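Pinzas para ropa: tres juegos de dedos frente a una camisa de franela

La prenda textil sigue siendo un mal objeto para una pinza paralela. No tiene una cara rígida contra la que cerrar, cambia de espesor según cómo haya caído y, una vez sujeta, arrastra consigo todo lo que está enredado en ella. Las fichas de producto rara vez recogen estas condiciones: indican fuerza de cierre, carrera y carga útil, tres valores medidos sobre probetas duras. Para esta comparativa se han montado tres juegos de dedos en el mismo brazo y se les ha pedido lo mismo: tomar una prenda de una superficie plana y separar una prenda de un montón.

Los candidatos son el Mulatik de punta estrecha, el Nomport de cara ancha y el Semeniuk de lámina flexible. El control corre sobre un Nodavis con el lazo de fuerza activado y los parámetros de fábrica, salvo la velocidad de aproximación, reducida a la mitad en el último tramo. La única cámara empleada para guiar el agarre es la de muñeca. No se ha usado cámara cenital, aunque habría facilitado la segunda prueba, porque la mayoría de las células pequeñas que consultan este tipo de comparativas prescinden de ella.

Cada juego realizó 12 intentos por prueba. Se considera válido el agarre que mantiene la tela durante la elevación y el traslado hasta la zona de depósito. No se puntúa el tiempo de ciclo, que en todos los casos estuvo dominado por la percepción.

Primera prueba: el borde

El procedimiento consiste en localizar un borde o un doblez, apoyar los dedos y cerrar. Con la franela hay una ventaja de partida: el pelo del tejido ofrece rozamiento y perdona una presión normal baja. El inconveniente es óptico. A corta distancia, un estampado de cuadros grandes introduce contornos de alto contraste que no corresponden a ningún relieve, y el detector de bordes los propone como candidatos con la misma confianza que a un dobladillo.

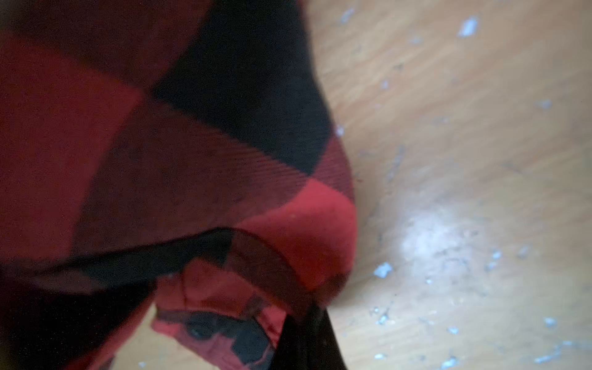

Dedo negro sobre el borde doblado de una franela de cuadros rojos y negros, vista desde la muñeca.

El cuadro negro plantea el caso más desfavorable. En sombra apenas conserva textura, y el dedo, también oscuro, se distingue de él por su forma lisa en la parte baja de la imagen. Se probó a aumentar la exposición, con el resultado previsible de agrandar el reflejo sobre la madera clara y perder la separación entre tela y superficie donde mejor se distinguía. La solución adoptada fue dejar la exposición fija y descartar los contornos que no fueran acompañados de una sombra estrecha en el lado de la mesa. El filtro es tosco, pero elimina la mayoría de los falsos bordes.

Otra limitación es el enfoque. Las cámaras de muñeca con óptica fija trabajan bien a la distancia de aproximación y mal en los últimos centímetros, justo cuando el dedo va a tocar. Los tres juegos se montaron a la misma distancia de la lente, de modo que la pérdida de nitidez penaliza a todos por igual. Quien disponga de margen mecánico hará bien en retrasar el soporte antes de cambiar de sensor.

En cuanto al contacto, el Mulatik es el que mejor entra bajo un doblez. Su punta estrecha necesita poca holgura y levanta el borde sin empujarlo. A cambio, concentra la presión, y al cerrar sobre una costura tiende a girar alrededor de ella. El Nomport exige que el doblez esté ya algo levantado; si la tela descansa plana, la desplaza. El Semeniuk tolera errores de altura mayores que los otros dos, dado que la lámina cede al tocar la mesa, pero pierde sujeción cuando el pliegue reúne varias capas. Solo tres de sus intentos fallaron, todos por deslizamiento durante la elevación.

Segunda prueba: el montón

La separación de prendas es otra tarea, aunque el catálogo las agrupe bajo el mismo epígrafe. Aquí el agarre mecánico casi siempre se consigue: hay tela en cualquier dirección y basta con cerrar. Lo difícil es saber qué se ha cerrado. Entre los dedos pueden quedar pliegues de dos prendas distintas, y el sensor de fuerza no las diferencia. 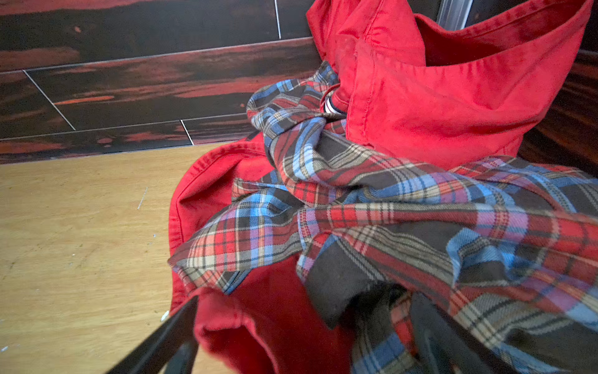
Los dos dedos en el montón: prenda roja y camisa de cuadros, con pliegues de ambas entre las puntas.

La combinación de un rojo liso con un tartán que también contiene rojo se presta a errores de segmentación. El modelo de serie del Nodavis, basado en regiones de color, unía con frecuencia las bandas rojas de la camisa a la prenda lisa y trazaba la frontera a través del propio estampado. Con el modelo de textura, más lento, la frontera se acercó a la real en las zonas iluminadas. En las oscuras, donde los cuadros antracita se hunden en la sombra junto al dedo derecho, ninguno de los dos ofreció un resultado utilizable.

El cuello de la prenda roja resultó ser la mejor referencia. Es un elemento con forma propia, lleva costuras visibles y sobresale del resto, por lo que admite una aproximación lateral. Los bordes bajos, extendidos sobre el suelo, son accesibles para la punta, pero al tirar de ellos se arrastra lo que tienen encima.

En esta prueba el orden se invierte. El Nomport, mediocre con el borde plano, reparte la carga y apenas gira, lo que permite una pequeña sacudida después de elevar para soltar la prenda sobrante. El Mulatik penetra demasiado: atraviesa la primera capa de pliegues y recoge lo que hay debajo. Limitar la profundidad por software lo corrige en parte, a costa de más cierres en vacío. El Semeniuk queda en una posición intermedia, con agarres limpios en tejido ligero y poco recorrido útil en cuanto el montón se compacta.

Montaje y ajuste

El cambio de dedos en el Mulatik y el Nomport se hace con dos tornillos y no obliga a recalibrar la cámara, siempre que se respete la longitud nominal. El Semeniuk requiere repetir el cero tras cada sustitución de lámina. Su manual lo menciona en una nota al pie y conviene no pasarla por alto: con el cero desplazado, el Nodavis interpreta la flexión como contacto y cierra antes de tiempo.

El acabado mate negro, común en este tipo de dedos, reduce reflejos pero dificulta la segmentación del propio dedo sobre tela oscura. Una banda clara en el dorso, fuera de la zona de contacto, lo resuelve sin afectar al agarre. De los fabricantes comparados, solo Nomport la ofrece como opción.

Valoración

Para alimentar una estación con prendas sueltas y extendidas, el Mulatik es la elección razonable si se limita la fuerza sobre costuras. Para vaciar un contenedor de ropa mezclada, el Nomport, con la reserva de que ningún dedo sustituye a una comprobación posterior al agarre. El Semeniuk encaja en células donde la altura de la superficie varía y el tejido es fino. En enero se repetirá la segunda prueba con una cámara adicional sobre la zona de depósito y las mismas prendas.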